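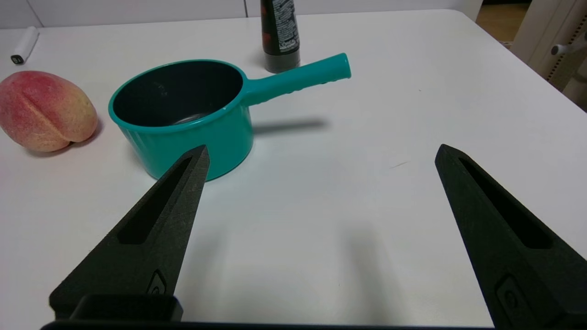
Cell notes: the Tusomeo finger swap

The Tusomeo bench has been back in service since September, and the story going round the building is that the new fingers fixed it. I would like to slow that down a little before we order sets for Galaria and the other arm.

What we know is this. With the old fingers the gripper faulted on closing 19 times in a week of ordinary running. With the new pair it faulted 4 times the week after. Fine. But on the same afternoon the fingers went on, we also re-zeroed the wrist, replaced a cable clamp that had been rubbing, and reloaded the Kowalchuk calibration file from a backup older than the one it replaced. Any one of those could be the fix. I did the work, so I can complain about it.

The slotted shape is supposed to let the finger give a bit along its length when it meets something round or heavy. Maybe. The supplier sheet from Pristitz says so in large type and has no test numbers on it. Our own pull check was done by hand with a luggage scale, and I wouldn't bet a torn wrist cable on it.

The objects on the bench are the usual awkward ones. The teal saucepan is the one I care about, as its handle puts the weight off to one side. The peach shows up bad grip force settings faster than any gauge we own (check the skin after, every time). The marker is thin and shows whether the tips still meet. Please stop swapping the marker for a fatter one when it gets hard to pick. A job that gets easier on its own tells us nothing about the hardware.
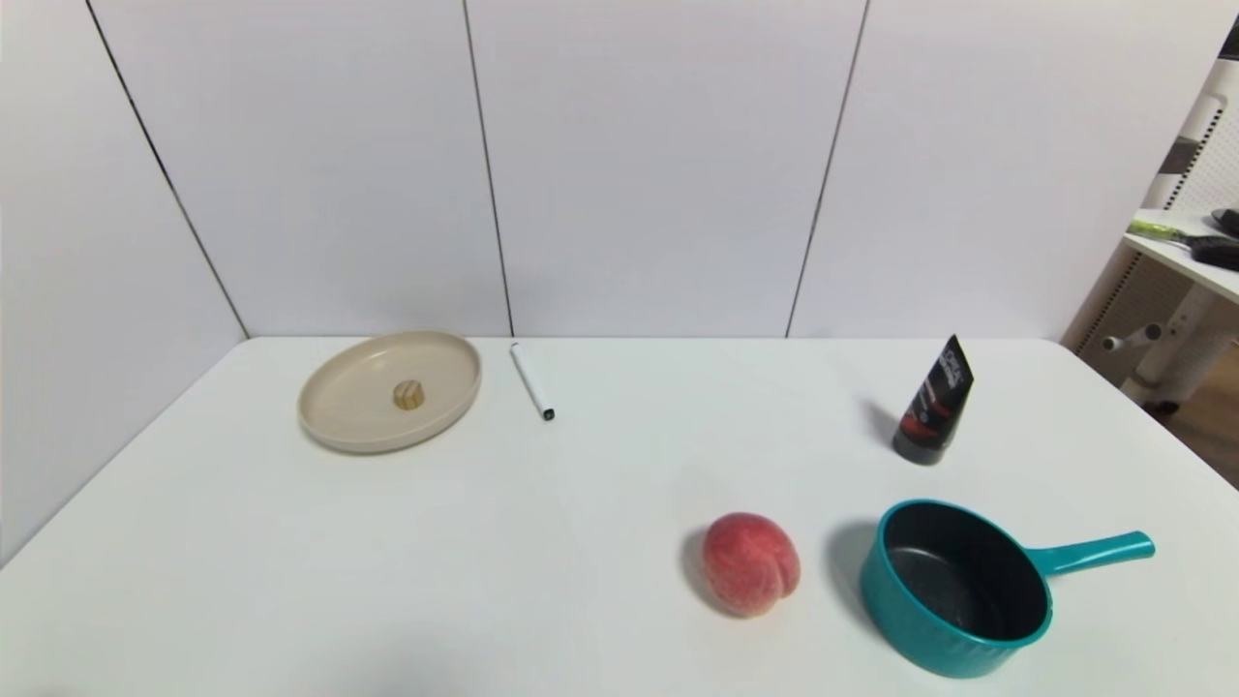

Looking after it from now on

Before the first run, close the fingers on nothing and look at the tips from the side. If you can see light at one end and not the other, loosen both mounting screws, close again, and tighten with the fingers shut. 2 Nm on the screws and no more. Printed parts creep, and the old pair had been cranked down until the holes went oval.

Wipe the pads with a damp cloth. No alcohol until we hear from Pristitz in writing about what it does to the surface.

Do not raise the grip force to get past a fault. It is set to 22 percent and should stay there. If it faults, write down the object, the pose and the time of day, then clear it. The log has too many lines that say "gripper again" and nothing else.

Galaria gets no new fingers yet. I want the old pair back on the Tusomeo arm for one full week, everything else left alone, and the faults counted the same way. This has been called a waste of a week. We already spent longer than that arguing about the cable clamp.

Spare screws are in the drawer under the controller. The printed spares in the same drawer are an earlier version and do not fit.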